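Drilorar opens up its tabletop planning software

22nd April

Good news for anyone who has ever watched a robot arm dither over a bowl for half a minute: the small team at Drilorar has released Menum, the planning software it has been quietly working on since February, and the whole thing can now be downloaded by whoever fancies a go.
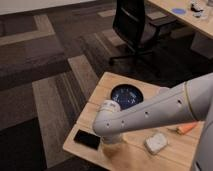 Menum sits between the part of the system that spots things on a table and the part that moves the joints. It takes a rough guess at where everything is, draws up 10 possible paths for the gripper, and throws out any that would bring the forearm too close to something it ought to leave alone. The rest are scored, and the arm sets off on the best of them — though it is quite happy to change its mind on the way. 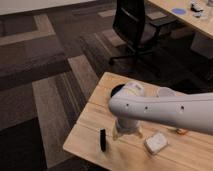

What has changed since the preview

The biggest change is in how the planner copes with things hidden under the arm. The old version simply forgot them, which was a bit of a worry when the link swung back. Menum now keeps a last known position for each one, and lets its confidence fade slowly until the camera gets another look.

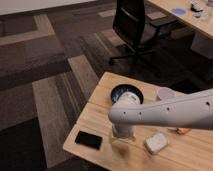
Replanning is quicker as well, and the team has put together a set of 1012 test layouts with help from Panganiban, all of them a table with a few household bits and pieces on top. Each layout can be replayed step by step in Usergate, the free viewer that comes with the download, so you can see exactly which path was turned down and why.
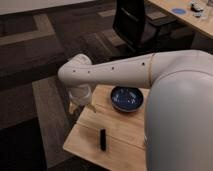 There are still rough edges, and the release notes are refreshingly open about them. Shiny bowls can confuse the depth readings, and the manual is missing its chapter on setting up a second camera. Drilorar hopes to have both sorted in the next update, and bug reports are very welcome in the meantime.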